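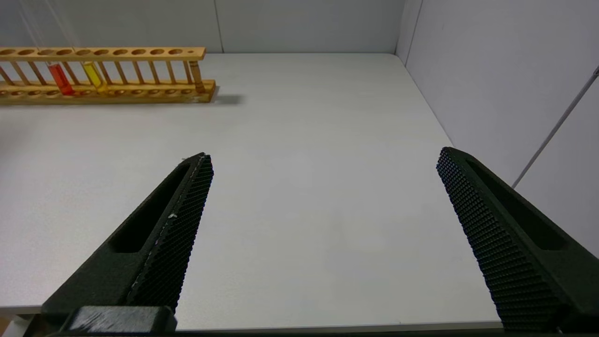 Wooden test tube rack in the corner of a pale tabletop.

Saturday, September 12, 2020

Anel Masilela would like it known that the ferry captain was supposed to be a minor character. He had four lines. He sold you a ticket, said something gloomy about the tide, and went back to his newspaper. Then a tester wrote in to ask how you get his ending, and Masilela, who had written no such ending, made the mistake of replying "which one?"

"I was being funny," she says. "I was being funny in an email, at midnight, to someone who loved the captain. You can't do that."

The captain now has two endings and his own song.

He lives in Atness, the romance visual novel Masilela has been building under the name Tandden, a studio that consists of her, an artist she pays by the portrait, and a composer she pays by the argument. The demo came out in January. It covers the first week on an island called Tak, where the heroine has come to catalog a dead man's library and keeps being interrupted by eligible people. When we talk over a video call, Masilela has the script open in another window and admits, a few minutes in, that she has been fixing commas while I ask my questions.

I ask how long the script is. She groans.

"Words or scenes? Scenes, 457. I don't want to know words. My artist worked out the words once and I asked her to keep it to herself."

It was meant to be a lot smaller. The original outline had 122 scenes and fit on a sheet of paper that she taped over her desk, where it still hangs, as she puts it, like a photo of an ex. There were three love interests and each of them had a route that split off cleanly at the end of chapter one. Then she decided the routes should know about one another. If you'd had dinner with the lighthouse keeper on Tuesday, the doctor should be able to mention it on Wednesday, because it's a small island and of course he'd heard.

"So that's a variable. Did dinner happen, yes or no. Fine. But then, did it go well? Did you order the eel? People in small towns care about what you ordered. I grew up in one, I know what I'm talking about. And suddenly I have a variable called eel, and six months later I'm in the last chapter and I can't remember if eel being true means you ate it or you refused it."

Which was it?

"You refused it. I had it backward in eleven places."

She caught the eel problem with Drutus, the little script checker she wrote for herself after one bad week last year. It reads through every branch and prints a list of anything that can't be reached, or that can be reached by someone who shouldn't know about it yet. The first time she ran it, the list was long enough that she assumed the checker was broken. She spent a weekend fixing the checker. The list got longer.

Other people who write branching games have asked her for a copy, and she's been slow to hand it over. Part of that is shyness about the code. The rest is that all the error messages are insults. "I wrote them for me," she says. "If you leave a dead end it calls you a coward. I'd have to go through and make it polite, and then I don't think I'd listen to it anymore." 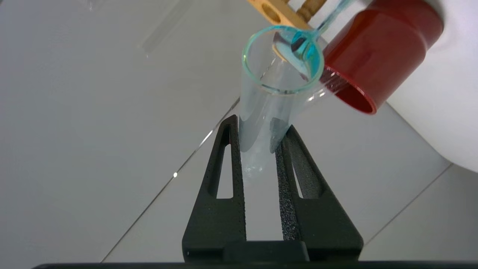
A clear glass test tube held at a tilt, with a blue plastic pipette or dropper at its mouth.

Before games, Masilela wrote product copy for a furniture catalog, and she gives the job more credit than you'd expect. A dialogue box in Atness holds three short lines of text. So did the space under a side table. She learned to get in, say the nice thing about the legs, and leave.

"New writers want to give the love interest a speech," she says. "And I get it, I've written the speech. But the player has to click through it. Click, click, click. By the fourth box he's still talking about his father and she's looking at the clock. I cut the doctor's confession down from 20 boxes to five and everybody who'd read both said, oh, he's so much more emotional now. He isn't! He's just brief!"

She's less sure of herself when it comes to choices. The demo got a fair amount of feedback, most of it kind, and the part that stung was about a menu in the library scene where the heroine can answer a rude question in three ways. Players pointed out that two of the answers led to the same line. Masilela had hoped they wouldn't notice. She now holds the opinion that players notice that and nothing else.

"You can put a typo in the title screen. I did put a typo in the title screen, it was there for nine days. Not a word from anyone. But give them two options that do the same thing and they'll find it before lunch."

So has she fixed it?

"One of them makes the cat like you more. It doesn't affect anything. But it's tracked," she says, with some dignity.

I tell her that I played the demo through with the lighthouse keeper, and then went back and did it again with the lighthouse keeper, having fully intended to try the doctor. She nods like someone hearing a familiar symptom. The lighthouse keeper, Masilela says, was the one she found hardest to write, and there was a draft in which she was so reserved that a whole route went by without her asking the heroine a single question. The artist solved it by drawing her with her sleeves rolled up. After that the dialogue came easily, and Masilela prefers not to look into why.

Voice acting is not happening. She brings this up herself, wearily, before I get there. She looked at what it would cost to do well and what it would cost to do badly, and the second number was also too high. What she has instead is a short sound for each character when they start to speak: a match being struck, a page, a gull. The gull is the captain. He was going to have a foghorn, but he talks too much now.

And the library? The dead man's books all have titles, most of which you can read by clicking on the shelves, and I mention that I'd wasted a good part of an evening on this. She looks pleased for the first time in the call. She wrote them on trains, in the notes app on her phone, and there's a whole shelf on the care of eels that she swears came before the dinner scene. A few of the titles are also the names of songs on the soundtrack. One is her grandmother's recipe for pickled beets, with a quantity changed, so the family can't complain.

There's no release date. There was one, and she took it off the page when she noticed she'd started telling people a season and then telling them a different season. The last chapter is written, apart from the captain's second ending, which currently stops halfway through a sentence about rope. She knows what happens after the rope. She's been told by the artist that it can't happen on the boat, as there's no background for the back half of the boat, and a new background costs money.

"So they'll go stand on the dock," Masilela says. "We have a dock. We have the dock in rain, the dock at night, and the dock with a goat on it from when I thought there'd be a festival."

Will there be a festival?

She's typing again. "Sorry," she says. "Comma."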